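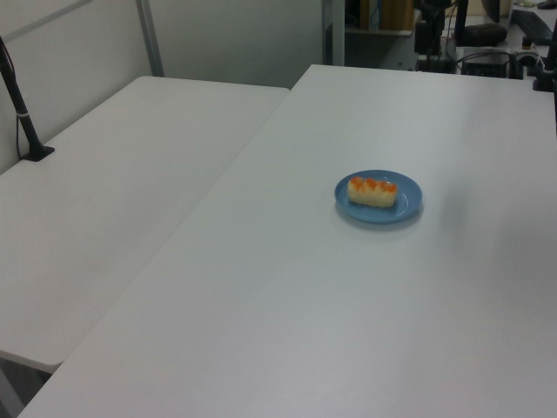

Hi again, it's Tarcísio Xavier, reopening my ticket about the Galtness folding tables because the wobble is back and now I've got a second problem to go with it. I bought 2 of the white ones from Flestley in August and I push them together when I'm plating for tastings. The tops don't line up! There's a thin seam and then a step down to the left table, and I can't slide a plate across it without a bump. I've got one of the pale blocks with the orange topping on the little blue plate, on the main table, and that's as close to the join as I like to put anything now.

What I've tried so far:

- Swapped the tables left for right. Same step, so I don't think it's the floor.
- Unscrewed all the feet and screwed them back in as far as they'd go. Got a bit better for one evening, then worse.
- Put 67 pounds of rice (in bags, spread out) on the higher one overnight to see if it would settle. It did not settle.
- Called the Pladoria store. The guy was very nice and told me to call you.

**Tuesday, after lunch.** Your colleague asked for the height of each table, so I measured at the legs. The left one is lower at both ends, more at the back. I also found that one of its leg locks clicks but doesn't hold - if I lean on that corner I can feel it give. I'm guessing that's the wobble and maybe the step too?

**Same day, later.** Tried the shim kit you suggested, the Amaral one. Two shims under the back leg got the tops closer, but the table rocks if I chop anything on it, so I took them out again. I don't want to be serving over 100 pieces on a table that moves.

Could you send a new leg lock for the left table, and tell me if I can fit it myself? I have a screwdriver and a lot of patience. If it has to be a whole new leg that's fine too - I just need it before the next tasting.

Status: still open, waiting on parts.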